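Back from Puslow

I went away for four days in August with one small rucksack, and I have had a few messages asking how that went, so these are my notes.

The bag is a Belto, bought second-hand, and it weighed 4 kilos packed. I wore the heavier shoes on the train and carried one pair of sandals. Everything else was two shirts, one spare pair of trousers, underwear, a wash bag and a paperback I did not open.

Heather Dow lent me her rain jacket. It rained on the Monday and I was glad of it. I would not have bought one for the trip.

Washing was the part I had worried about. The guest house at Puslow has a sink with a proper plug, and the landlady, Tímea Vass, lets people use the line behind the kitchen until 10 at night. Shirts done after supper were fit to wear by breakfast. Socks took longer. I should have brought a third pair.

What I did not use: the torch, the second charging cable and the sewing kit. What I missed: a cloth bag for shopping, and a pen.

Going by my phone I walked over 846 minutes across the four days, mostly on the canal path and back through the woods. My shoulders were fine. The hip strap rubbed a bit on the second day, so I took it off and managed without.

I unpacked the evening I got home and have already put the torch back in the drawer. 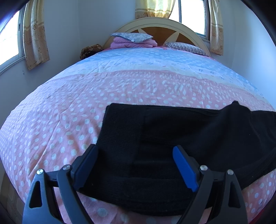 Black fabric on the bed.

Next time I will go for a week and take the same bag, with the extra socks. If anyone knows whether the Postma café at the lock stays open in winter, please leave a comment.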